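Estby Robotics Module – Handout 6: Sorting by Colour
Reading time: 5 min

Groups work on the bench with two arms. The task is block sorting by teleoperation: red, yellow and green pieces are to be picked one at a time and placed according to the sheet issued in February. Bowls, cloth and bin stay on the table throughout and are treated as obstacles unless the sheet says otherwise.

Read the wrist view before closing the fingers. A block lying with its hollow underside towards the gripper offers thin walls only – approach from the side and grip across the full width. Flat pieces need a lower approach and a smaller opening. Keep the speed limit at 106 mm/s near the pile. 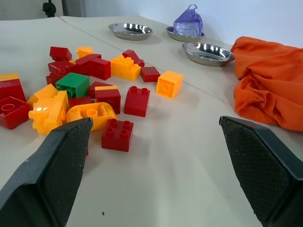
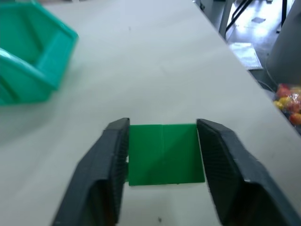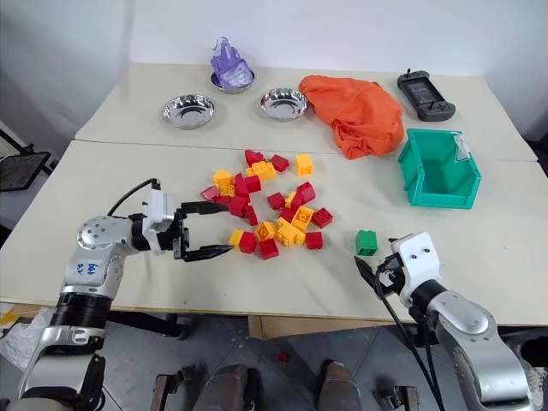
Fig. 6. First two: wrist views, fingers open. Last: head view of both arms and the block pile.

Each group records 5 attempts per colour. An attempt ends when the block is released or dropped. Blocks that reach the floor are logged as drops and left there until the run is over. Do not reach between the arms while the drives are on.

Write-up: 400 words, plus the log. State which view was used for the final approach and where it failed. The Mollden log format is accepted.

Filed under: Course material / Manipulation
© Estby Robotics Module | Contact the course office | Back to top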